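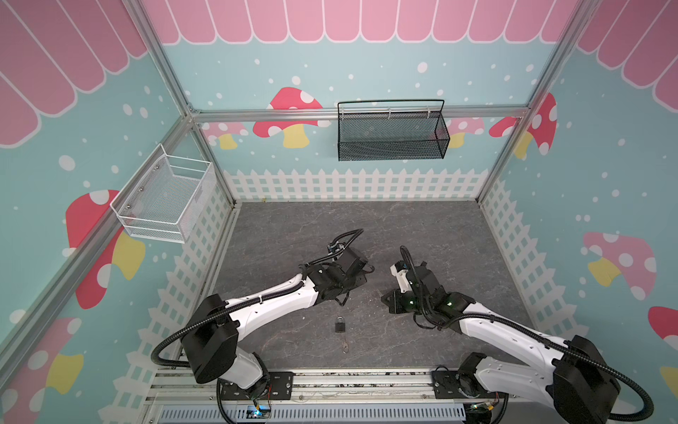 *The Zilen cell with both arms over the floor, padlock and key between the grippers.*

# Padlock task: your questions about the key faults

Thank you all for being so patient since we paused the Zilen cell. We've had plenty of kind (and a few rather worried) messages, so we've gathered the usual questions together. Last updated 20 January 2022.

## What went wrong?

In short, one arm carried on turning after the key had stopped. The force limit should have cut in at 75 on our scale, but a settings file copied over in May had left it at 600, and the arm bent a key before anybody reached the stop button. The log calls this fault 3085, should you want to look it up.

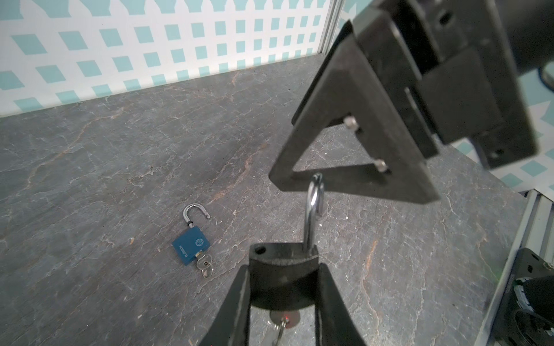 Fault 3085 is the one to take seriously, so please don't clear it and carry on, however tempting that is near the end of a long run! Press stop, wait for both arms to settle, and have a good look before you reach in. Check whatever is still in the fingers as well as what's on the floor, as there may be a lock in each place: one held with its shackle standing up towards the other gripper, say, and a blue one lying open with a key in it.

## Is fault 3636 the same thing?

No, and it's much gentler. It means the grip on a key has shifted and the arm would like you to check it. Clear it from the Wondberg panel once you've had a look.

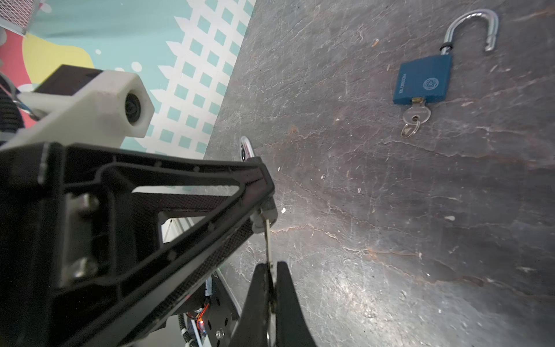
*Key upright between the fingertips, with the open blue padlock across the table.*

## Can I take a key out by hand?

Yes, but only with the power off at the wall switch. The stop button holds the arms still and leaves the grippers closed, and they can pinch quite nastily if somebody restarts the run while your fingers are in there.

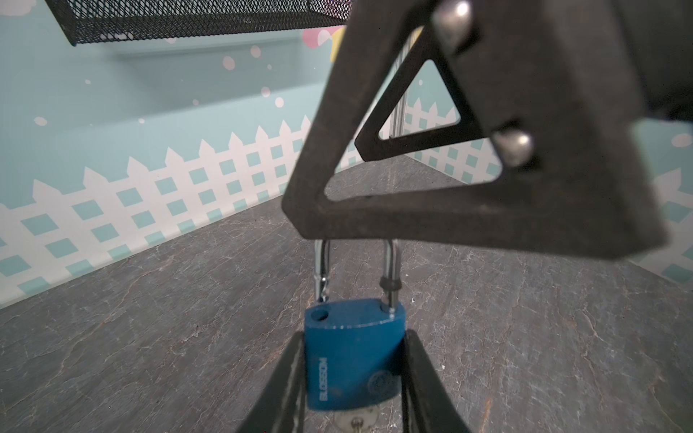
## Who do I tell?

Write it in the Hodžić workshop book first, with the fault number and which arm it was, then send the log to the Zondia help desk. Bent keys go in an envelope with the same number on the front, please, and not back in the drawer with the good ones.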